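# Prostia Robotics Club: common questions

Last updated 2019-05-19

**Who can join?**

Any student at the school, in any grade. You don't need to have built or programmed anything before. We have 33 members this year, and more than half started with no experience.

**When do new members start?**

October. If you want to come in later than that, talk to Kavinda Ranasinghe first so we can put you with a team that has room.

**How big are the teams?**

Up to six students. Each team gets the two-arm table for one session and works on code at the desks for the others.

**What do the teams work on?**

This year it's table setting and clearing. Both arms have to share the job, and the objects change between rounds. Teams pick their own starting layout for practice. At the Bollalwood meet the judges pick it.

**Can I bring my own objects for practice?**

Yes. No glass, nothing sharp, and no liquids. Put your name on the bottom.

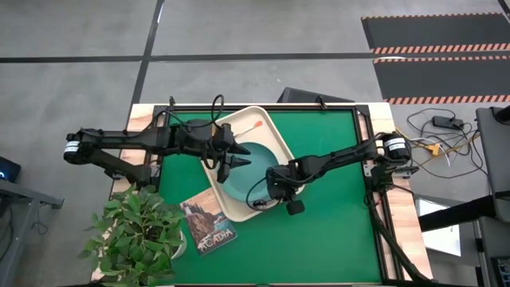 Leave them on the shelf by the door when your session is over. Anything still there at the end of the year goes to the spring sale.

**Do I need my own laptop?**

No. We have three to lend, and you sign them out with Ettore Santoro.

**How is a round scored?**

One point for each object in the right place, minus one if the arms touch each other. A dropped object can be picked up again by the robot but not by hand.

**What does it cost?**

Nothing for the club. The bus to Bollalwood is paid separately, and the form goes home two weeks before.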